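Open day at the Mendberg student robotics club, July 2021

I finally made it out to Mendberg, and what a good afternoon! The club shares a building with the Nurkberg workshop, and the students let visitors wander right up to the work. Their project this year is tidying: collect over 200 short recordings of people picking up everyday things with hand-held grippers, then train an arm on them.

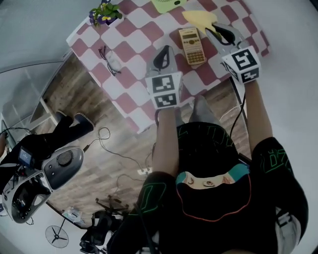

The students talk about all this with such energy – I asked one quick question about the marker cubes and got 20 happy minutes on tracking. They had 2 teams going, Isham and Mfinanga, and the rivalry is friendly but real. Isham was ahead on recordings, Mfinanga swore theirs were cleaner.

I got to try a gripper too, and it is much harder than it looks. The next open day is in September and I'm already planning to go back.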